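Mirkatum presenta Uno, una colección cápsula de maquillaje nacida de una serie

NOTA DE PRENSA
Difusión inmediata

La firma de cosmética Mirkatum lanza en febrero Uno, una línea de maquillaje en edición limitada inspirada en el vestuario y la caracterización de la serie Belhaj. Venta online desde las 10 de la mañana. En tienda física, mismo día, a la hora de apertura de cada establecimiento.

La colección llega después de una temporada en la que el look de la serie ha salido de la pantalla y se ha metido en bodas, fiestas de fin de curso, escaparates y tocadores. Párpado verde agua, ceja peinada hacia arriba, labio casi sin color. Quien haya entrado en una perfumería este invierno sabe de qué hablamos.

Uno consta de 8 referencias. Tres sombras en crema, dos coloretes, un bálsamo labial, un lápiz y un iluminador líquido. Todas con el mismo envase mate, sin caja exterior, con faja de papel.

Qué incluye la colección

Las sombras en crema son el centro de la línea. Tonos: Salvia, Arcilla y Noche de Puerto. Textura ligera, se aplican con el dedo, fijan en poco rato. El tono Salvia es el verde que lleva la protagonista en el segundo episodio y por el que Mirkatum recibió más consultas en su servicio de atención al cliente durante la emisión. La fórmula se ha ajustado para que no se acumule en el pliegue, una queja habitual con este tipo de producto.

Los dos coloretes, Teja y Melocotón Frío, en barra. Se pueden usar también en labios. El primero tira a tierra, con un punto rojizo. El segundo es más claro y está pensado para pieles que se enrojecen con facilidad.

El bálsamo labial, tono único, da un brillo discreto y nada pegajoso. Sin perfume. El lápiz es marrón topo, punta blanda, sirve para ojo y para perfilar. Y el iluminador – el producto que más pruebas ha necesitado, hay que decirlo – viene en frasco pequeño con cuentagotas y puede mezclarse con la base o ponerse encima.

Una aclaración para los medios de belleza, porque ya han llegado preguntas: no hay máscara de pestañas en la colección. En la serie los ojos van casi desnudos y se ha querido respetar eso. Tampoco hay base. La marca recomienda usar la habitual de cada persona, en poca cantidad.

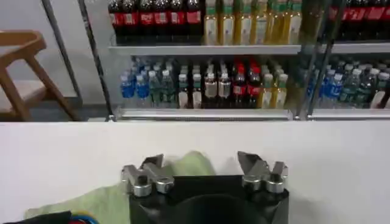

Tela verde claro sobre mesa blanca.

Una alianza con el equipo de la serie

El desarrollo de Uno ha corrido a cargo del laboratorio de Mirkatum junto con el estudio de caracterización Prirnent, responsable del maquillaje de Belhaj desde el primer capítulo. Prirnent aportó las mezclas originales utilizadas en rodaje, hechas a mano y en cantidades mínimas. El laboratorio tuvo que convertirlas en fórmulas estables, aptas para venta al público y con una caducidad razonable.

No fue rápido. El verde, sobre todo. En rodaje se mezclaban dos pigmentos en el momento y el resultado duraba lo que duraba la secuencia. Para un producto que va a estar meses en un neceser eso no sirve. Se probaron 70 variantes del tono antes de dar con la definitiva, que fue la que Prirnent eligió a ciegas en la última ronda, sobre piel, con luz natural y con luz de plató.

“En rodaje puedes corregir entre toma y toma. En la calle no”, explican desde el estudio. “La petición que le hicimos a Mirkatum fue que el color aguantara una cena larga y que al día siguiente se quitara sin frotar”.

Desde la marca señalan que la colaboración no se limita a poner un nombre conocido en el envase. “Ninguna de las 8 referencias lleva el logotipo de la serie en grande. Va dentro de la faja, pequeño. Quien la haya visto reconocerá los tonos y quien no, pues tiene un maquillaje que se puede poner un martes para ir a trabajar”, indican desde el departamento de producto.

De la pantalla al tocador

Belhaj, drama familiar ambientado en una ciudad portuaria en los años setenta, ha terminado su segunda temporada con un seguimiento notable en redes, buena parte dedicado a la ropa y al maquillaje. Los tutoriales caseros para copiar el párpado verde se multiplicaron tras la emisión del episodio de la boda. Camisas de cuello ancho, pañuelos anudados a la muñeca, pendientes largos de una sola pieza. Todo eso ya estaba en los armarios de segunda mano y ha vuelto a salir.

Mirkatum empezó a trabajar en la línea al cierre de la primera temporada, cuando el tono no tenía nombre todavía y en las tiendas lo pedían como “el verde de la serie”. El equipo de dependientas y dependientes fue anotando qué se preguntaba en el mostrador y de ahí salió la lista inicial de productos, más larga que la final. Se quedaron fuera un esmalte de uñas y una laca de color que no pasaron las pruebas de uso. El esmalte podría recuperarse mas adelante. Sin fecha.

La campaña

La campaña de Uno se ha rodado en 2 jornadas, en interiores, con luz de ventana. Sin retoque de piel. Las modelos tienen entre veinte y muchos y setenta y tantos, y ninguna pertenece al reparto de la serie. La decisión es de la marca: se buscaban caras que no recordaran a un personaje concreto.

Habrá tres piezas de vídeo, de corta duración, para redes y para las pantallas de las tiendas. La música es original. La primera se publica la víspera del lanzamiento, a las ocho de la tarde, en los perfiles de Mirkatum. Las otras dos, a lo largo del mes.

También se ha preparado un cuadernillo con los pasos del look completo, que se entregará con cada compra en tienda hasta agotar existencias. En la web se podrá descargar gratis. Texto grande, pocas páginas, dibujos a línea.

Precios y disponibilidad

Uno es una edición limitada y no habrá reposición. Los productos se venden sueltos. Hay además un estuche con las 3 sombras, más barato que comprarlas por separado, disponible solo en la web. Los precios de cada referencia figuran en la lista adjunta al dossier de prensa y se publicarán en la tienda online el mismo día de la salida.

Máximo de 2 unidades por referencia y pedido. La medida busca evitar la reventa, que fue un problema con la colección del otoño pasado y por la que la marca ya pidió disculpas a su clientela. Las devoluciones siguen las condiciones habituales, con el precinto sin abrir.

En tiendas habrá servicio de prueba sin cita por la mañana y con cita por la tarde. Se reserva en la web, apartado Tiendas. El servicio es gratuito y no obliga a comprar. Probadores con espatulas de un solo uso.

Envases y fórmulas

Los envases son recargables en el caso de las sombras y los coloretes. Las recargas se pondrán a la venta en primavera y seguirán en catálogo aunque la colección se agote. El resto de envases puede devolverse vacío en cualquier tienda Mirkatum para su reciclaje.

Ninguna referencia contiene ingredientes de origen animal. El listado completo de ingredientes estará en la ficha de cada producto y, en tienda, en una hoja aparte con letra legible, petición repetida de muchas clientas. Las personas con piel reactiva pueden pedir una muestra de sombra o de colorete antes de comprar. Del iluminador no hay muestras por el tipo de envase.

Presentación a medios

La presentación para prensa y creadores de contenido será por la mañana, en el showroom de Mirkatum, con el equipo de Prirnent maquillando en directo. Plazas limitadas. Imprescindible confirmar por correo al departamento de comunicación, indicando medio y si se necesita grabar. Quien no pueda acudir puede solicitar el envío de producto para prueba. Se atenderá por orden de llegada y hasta donde alcance.

Material disponible para medios, bajo petición: fotografías de producto en alta resolución, fotografías de campaña, los vídeos (bajo embargo hasta su publicación), lista de precios, fichas de ingredientes. Rogamos no difundir imágenes de campaña antes de la primera pieza.

Sobre Mirkatum

Mirkatum es una firma de cosmética independiente con laboratorio y tiendas propias. Trabaja maquillaje y cuidado facial, con dos lanzamientos de edición limitada al año y un catálogo fijo corto.

Sobre Prirnent

Prirnent es un estudio de caracterización y peluquería para cine, televisión y teatro. Firma el maquillaje de las dos temporadas de Belhaj y prepara ya la tercera.

Contacto de prensa

Departamento de comunicación de Mirkatum. Atención a medios de 9 a 14 h. Para peticiones de producto, poner “Uno” en el asunto del correo, por favor, que si no se nos traspapelan.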